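Folding on the bed, and other big news

Sep 21, 2024

So I finally gave up on the kitchen table as a laundry spot. It was never a good one. There's always a crumb, or a sticky ring from somebody's glass, and twice in August I had to rewash things I had only just washed. The bed is wider and softer, and if I dump the whole basket on it before lunch I have to finish, or I don't get to sleep in it. Works great on me!

I start with T-shirts, always. Heino Raudsepp (we shared an apartment for 8 months and argued about towels for most of them) swears you should do the socks first to get them out of the way. No. Socks are for the end, when your brain is gone and there's something on the radio.
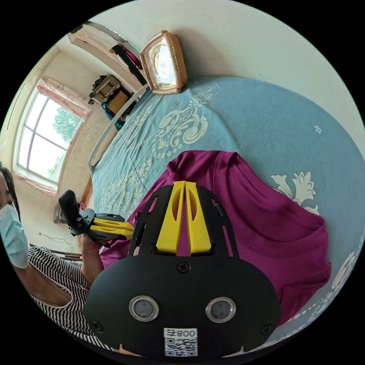 The magenta tee, still a crumpled heap on the teal bedspread.

I love that bedspread, by the way. All those big creamy swirls and flowers, and it makes every other color look louder. It's also a pain to iron, so I don't.

My way with a tee is face down, smooth it out from the neck, sides in, sleeves back, then fold up from the hem. Two folds if it's going on the shelf, one more if it's going in the drawer. I used to do the fancy store fold with a magazine in the middle – lasted a week, maybe.

Next up is the sheet drawer, which won't close anymore. If you know how to fold a fitted sheet so it stays folded, please leave a comment. I have tried the corner trick and I end up with a ball every time.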